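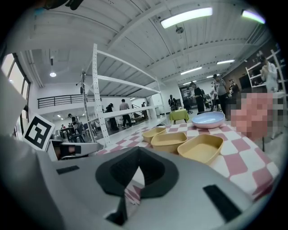

About the Nalard School of Health Management

The Nalard School of Health Management teaches people who run hospitals, clinics and community health services, or who expect to do so. It offers a graduate certificate, a master's degree taken part-time, and short programs for boards and clinical leaders.

The School opened with a single evening course for ward managers. It now enrols 463 students, most of whom remain in full-time work while they study. Classes are kept to 30 so that each student can bring a problem from their own workplace and have it discussed properly.

Teaching

Every master's student completes a placement of 400 hours in a health organization other than their own. Placements are arranged by the School and supervised jointly with the host. Recent hosts include Doucet Community Health and the Trorport Regional Hospital.

Students with a clinical background are admitted on the same terms as those from finance, law or administration. The entry requirements were revised in May 2022 and no longer include a written test in accounting.
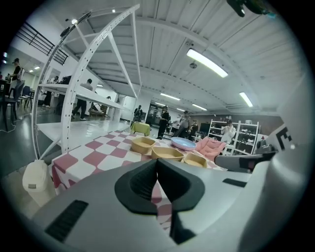 Najwa Semaan writes that the placement taught her how a budget is argued for, line by line, and that she would have liked a second one in a smaller service. The School has since allowed students to divide their hours between two hosts.

Research and advice

The Brultus Centre, which forms part of the School, studies how health services are staffed and governed. Its reports are free to read. The Centre also accepts commissioned work from public bodies, on condition that the findings may be published.

Governance

The School is governed by a council, which meets each June to approve the budget and the program of study. Up to 100 bursaries are awarded each year to applicants from rural and remote services. Enquiries about bursaries should be directed to the Admissions Office.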